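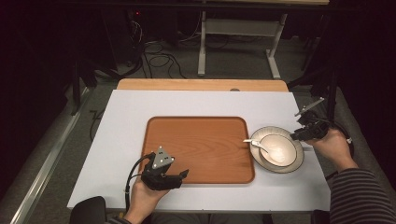
The Bornolero equipment plan is a budgeting method for small automation projects, used mainly in food service and light assembly. It was drawn up by Gervásio Sampaio at the planning firm Flistel and later adopted by Dravel.

The plan splits spending into capital items and wear items. Hand-held grippers, mounts and tables are capital items, written off over 12 months. Finger pads, tape, screws and cables are wear items and are bought in lots of 50. 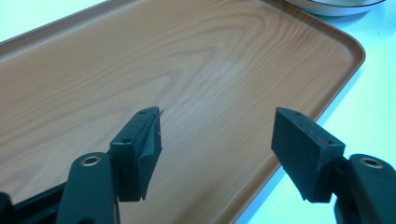

Pads are budgeted per 400 hours of handling, with trays, plates and bowls entered on a separate line – the plan treats tableware as stock. Buyers may commit up to 70 percent of the budget before the first trial. The rest is held until May.

A shorter version, the Okoth schedule, leaves out the trial stage and is meant for repeat orders.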